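I've had the same wired headphones for a long time, long enough that I don't remember what the box looked like. They're black, over-ear, with padded cups and a thin cord, and the cord is the whole problem. I use them for calls and for transcription, and at the end of the day I used to take them off and drop them wherever there was room. Next morning I'd pick them up and half the desk would come with them.

In February I lost a call over it. I was on with a client at Jellis, reached for my tea, and the cord had wrapped itself around the handle of the mug. The mug went one way and the plug came out. I spent the next few minutes blotting invoices with a bath towel. After that I decided I'd work out a proper way of putting the headphones away, and then I didn't do anything until the weather got colder and I was stuck inside.

What I tried first was winding the cord around the headband. Everyone does this and I'd say don't bother. It holds fine for a day or so, but the cord leaves the ear cup at a fixed point, and winding it tight puts all the strain there. My last pair died that way, left side first. Ainhoa Pastor, who shared an office with me when I worked at Demissie, used to solder hers back together every winter and had strong views on the subject. She was right about most of it.

The second thing I tried was a hook under the desk. I bought a coated steel one at the hardware store in Trerkville for $13, screwed it in on the left side and hit it with my knee every time I sat down. I moved it to the right side and hit it with the other knee. It now holds a dustpan in the laundry, where it does a good job.

So I've gone back to laying them flat, and the only thing I've changed is what I do with the cord. Headphones down first, cups and band all resting on the surface. Then the cord gets gathered into a loose bundle and laid inside the curve of the headband. If you leave the cord to find its own place you end up with loops going off to one side and a knot near the cups, and the knot is what you're picking at when the phone rings. 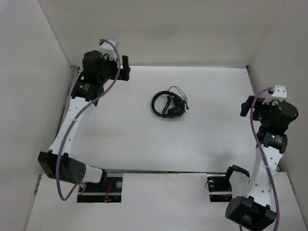
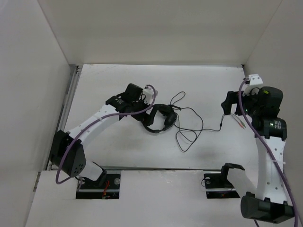 *Cord bundled inside the band in the first, loose and tangled off to the right in the second.*

The bundle doesn't need to be neat. I fold mine back and forth over two fingers, about the length of a pencil, and leave the plug end sticking out where I can find it. I don't use a twist tie. I did for a week and kept losing it, and I also noticed that I'd skip the whole job if I couldn't see the tie straight away. A soft fold stays put well enough if nothing else gets piled on top.

The other part is having somewhere to put them. My desk is 72 inches across and I still managed to have no clear space on it. I took everything off one evening, wiped it down and only put back what I'd used that week. The stapler went in a drawer. So did the tape, two calculators and a Pesent desk calendar that I'd been given and never turned past the first page. The back middle of the desk is now for headphones and nothing else. Paper tries to creep in and I move it.

I looked at replacing them with a wireless pair, and the ones I'd want were $259. I don't love the idea of one more thing to charge, and these still sound good to me. The padding on one cup is getting thin, so I'll probably order new pads before Christmas and get another couple of years out of them.

If yours already has a knot in it, lay the whole thing out on a bare table under a good light and work from the plug end back toward the cups. Don't pull. Open up the biggest loop first and pass the plug through it, and most of the rest loosens on its own. Mine took me one cup of coffee.

Next I have to deal with the power bar behind the desk. I had a look back there with a flashlight and put the desk back where it was.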